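Quick one, between two other things. Rules for the gripper bench, as they stand. I keep getting asked and I keep typing the same email, so it goes on the blog and from now on I send the link.

Background, short version. Small shop, one arm, parallel jaws, boxes mostly. We do pick trials for Nindeo and now and then for Eltetti, who send their own cartons and their own opinions. Neither of them has a written standard. The one I started from was a Kozłowski handout from a training day in February, photocopied to death, half of it about fencing we don't have. Kept the good bits. Threw out the rest.

So.

**Before power.** Hands off the mat. Check the finger screws, all of them, with the driver and not with your thumb. Thumb tight is how we lost a pad down the back of the bench and spent a morning looking for it. E-stop gets pressed and released at the start of every shift, even if the last person swears they just did it.

**Speed.** Slow for the first 3 picks of any new item. Slow means slow. If all three are clean you can go up a step, and then you do 12 more before anybody writes a number down. I know it's boring. Do it anyway.

**Jaw opening.** Wider than the item, obviously, but look at it from the wrist camera before you commit. What looks centered from your chair is often not centered from up there. Nudge the arm, don't nudge the box — if you move the box by hand the start pose in the log is a lie.

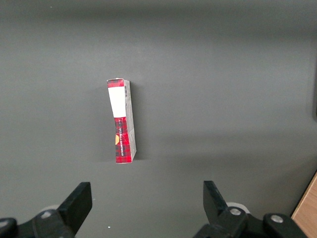
**Force.** Start low. Cardboard remembers. Once a carton has a dent in the side every grip after that one goes to the dent, and your results are about the dent. Retire it. We have a bin for those, please use the bin, stop putting them back on the shelf.

**Reaching in.** No. Pause is not stop. I've said this so many times. The Flisden controller will sit there looking dead on pause and then carry right on when the next command comes thru. If you have to touch something, e-stop, wait, then touch it.

**Logging.** Item, pose, opening, force, result. Drops count as drops. A pick that slides and gets there in the end is a slide, it has it's own column, fill it in. We're at around 1,000 logged picks now and I'd trust maybe the second half, the early ones have no force value at all. My fault, mostly.

Still arguing about whether one person can run the bench alone. I say no, two people, one watching. Eltetti say one is fine with the speed capped. Until that's settled it's two.

Printed copy is taped by the door. If the printed copy and this post don't match, go with the post, I always forget to reprint.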